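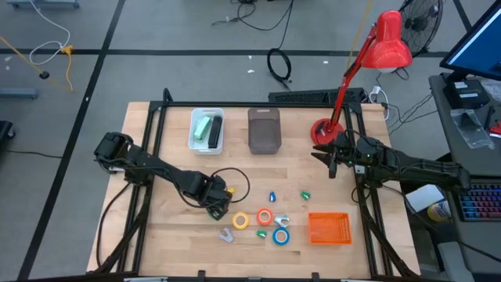 Where do you start with a worktop that has disappeared under tape, clips and little plastic bits?

With the big stuff, according to Jacinto Galindo. Get the bins to the back, then deal with whatever is left at the front.

I'd gone to see Jacinto in August because my own craft desk had got so bad that I was wrapping presents on the bed. He's spent 14 years sorting out other people's workrooms, first in Greldale and now all over Darkon, and he talks about storage the way my dad talks about tomatoes. I'd barely got my coat off before he was on to tape.

"Everyone buries their tape," he told me. "They've got 7 rolls and they can find one, and it's the one with no end on it."

His own rule is that tape stays out, lying flat, and each colour has one job. Yellow is for things that are staying, blue is for things that are going to someone else, and anything orange or red means he hasn't made his mind up. I asked how much ends up orange. He laughed and said, "Most of it, on a bad morning!"

We got talking about bins next (I had questions, I'd bought the wrong ones twice). He likes a plain white one next to a see-through one, both at the back where you can reach them without standing up. The white one is for things you use every week.
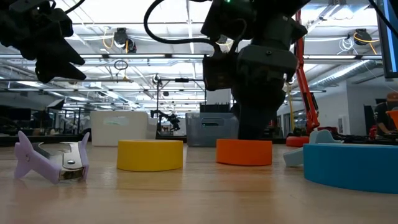

The see-through one is for what he calls the waiting room, and he's strict about it. If something has sat in there for 90 days it has to go to a proper home or out of the door. I confessed that my waiting room was a whole wardrobe - he went a bit quiet at that.

"Do the small things last," he said. "People start with the clips and the screws, and by lunch they've got a lovely row of clips and they're worn out."

He also told me about a job in Zenau where the owner had labelled everything so carefully that she couldn't bear to use any of it. They peeled half the labels off together over a pot of tea. There was a man in Gazi, too, who kept 2 of every tool in case he lost one, and then lost both.

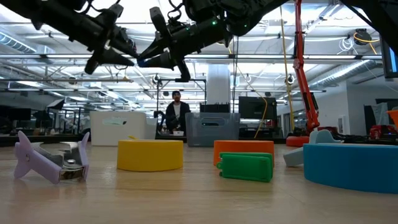
On the wooden tabletop: a short yellow cylinder, an orange block and a flat green plastic piece.

I wanted to know if he's tidy at home. "My kitchen drawers are terrible," he said, quite cheerfully. "My wife has banned me from talking about them."

I went home and did the big stuff first, like he said. The desk is clear as far as the lamp, and I'm doing the clips tomorrow after tea.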